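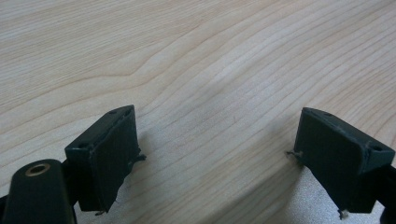
Version 2, page 8

Tanoli Tabletops: data card

Contents
Tanoli Tabletops is a set of close-up pictures of wooden table surfaces, with a short text record for each one. It covers the look of the wood: color, grain and finish. Legs, joints and chairs are not covered. The records are kept by Shagufta Usmani and Radymyr Mykhailiuk. Last revised October 14, 2019.

Folders
surfaces/ has the pictures at full size.
records/ has one text file per surface, with the same base name as the picture.
notes/ has remarks on single records, signed by whoever wrote them.

Fields in a record
tone: pale, medium or dark. Use the lit part of the wood and leave shadows out.
color: everyday words such as blond, tan, cream, honey or brown. Two words are fine.
grain: straight, wavy, arched or mixed. Use mixed when the lines change character across the surface.
spacing: close or wide.
finish: matte, satin or gloss. A faint sheen on a smooth surface still goes under matte.
looks_like: the wood it resembles, if any. This is a judgment by eye, so write "maple-like" and not "maple".
remarks: free text, up to 50 words.

Record for the surface on this page
tone: pale
color: blond, with tan and cream
grain: mixed
spacing: close
finish: matte
looks_like: maple-like
remarks: Broad arcs at upper left, flatter and gently wavy toward the right. Shadow at the bottom turns the wood cooler and grayer. Tone taken from the middle.

Known problems
Color words differ from person to person. Amna Baloch and Ching-wen Sin each went through the pale records in January and disagreed most often on cream against blond. Both words were kept where neither would give way.

Grain direction is relative to the picture and says nothing about which way the table stands in a room. Do not use it to work out the long side of a top.

The looks_like field cannot tell solid wood from veneer. Please don't fill that in from a picture. If you have the maker's papers, put what they say in notes/.

Changes since version 1
Added spacing. Dropped the old "quality" field, which people were filling in by taste. Afroza Mollah moved the longer remarks into notes/.

Corrections
Send the record name, the field and the new value to Radymyr. One correction per line.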